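## Why did the robot keep pushing?

Robots are wonderful helpers, but they can get muddled, and one morning ours (we call it Relutero) got very muddled indeed! It was learning to press a button, and it pressed, and pressed, and simply wouldn't let go. A tiny sensor in its finger had come loose, so the "I touched it!" message never reached the robot's computer.

Luckily, Serena Orlandini was standing by the big red stop button, and she hit it right away. The arm froze, and everyone breathed again. 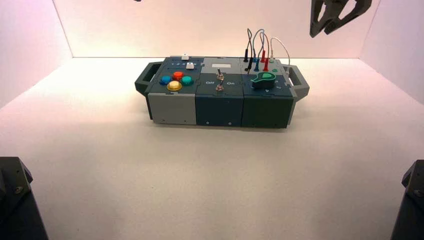
Serena tightened the sensor and made the robot practice 130 gentle taps, very slowly, before it could go back to full speed. And if you ever visit a robot, dear reader, please stay behind the line until a grown-up says it's stopped!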